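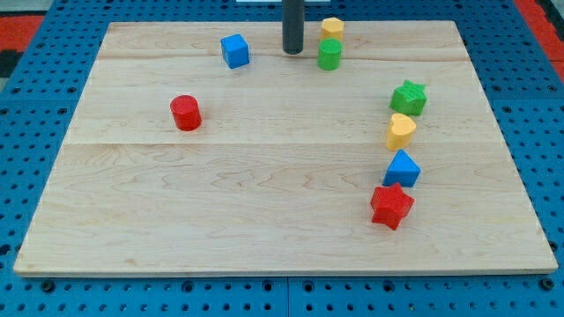

Shop > Early Years > Construction and Sorting > Shape Blocks

Print this page | E-mail to a colleague

Arnard Small Shape Blocks

Coloured cylinders and cubes for sorting, stacking and simple pattern work. The blocks are sized for table use and suit a child working alone or a pair sharing a board. Colours are plain and strong, with no printing or pictures on the faces.

Order code: 327
Blocks per set: 32
Shapes: cylinder, cube
Colours include red, yellow, green and blue
Supplied in: cotton bag with drawstring
Board: sold separately (see below)

The blocks

Each piece is a single colour all over. The cubes have slightly rounded edges, so they are comfortable to hold and do not mark a table if dropped. The cylinders have flat tops and bottoms and stand upright without rolling, though they will of course roll if laid on their sides. On a sloping desk we suggest a tray with a lip.

The cylinders share one height and one diameter in every colour. This means a yellow one can be swapped for a green one in any pattern, and the child has only the colour to think about. Cubes and cylinders can be stacked together. Most children manage a cylinder on a cube before they manage it the other way round.

The colour goes through the block, so scratches show less than they would on a painted surface. Wipe with a damp cloth and a little washing-up liquid. Do not put them in the dishwasher or leave them to soak.

The board

The Purnemdale board is a flat, pale wooden rectangle made from planks joined edge to edge. The joins can be seen as fine lines running across it, and the grain and any brownish streaks will differ from one board to the next. These are not faults and we cannot exchange boards on account of them.

It can be used on a table, a bench or the floor. The plain surface makes the colours easy to tell apart, and the long join is handy as a starting line: ask for all the cubes on one side of it and all the cylinders on the other. Keep the board dry and store it flat. Boards left against a radiator may warp.

Using the set

A good first activity is to set out a few blocks with gaps between them and ask the child to fetch a colour by name. Next ask by shape, then by both together. For older children, stand one cylinder behind another and ask which is nearer, which is further away and what someone on the other side of the table would see.

Activity cards by Mirta Gaete are available for this set. There are 20 cards in the pack, with notes for the adult on the back of each. The text has been revised since the August printing; the cards themselves are the same.

Spares

Single blocks can be ordered in packs of 7, one shape and one colour to a pack. Please give the set code when ordering, as blocks from the older Lidevska range are a little larger and do not match.

For school orders contact Dzintra Adomaitis in the sales office. Questions about spares go to Tarmo Lūse.

Shares: 7 | Comments: 0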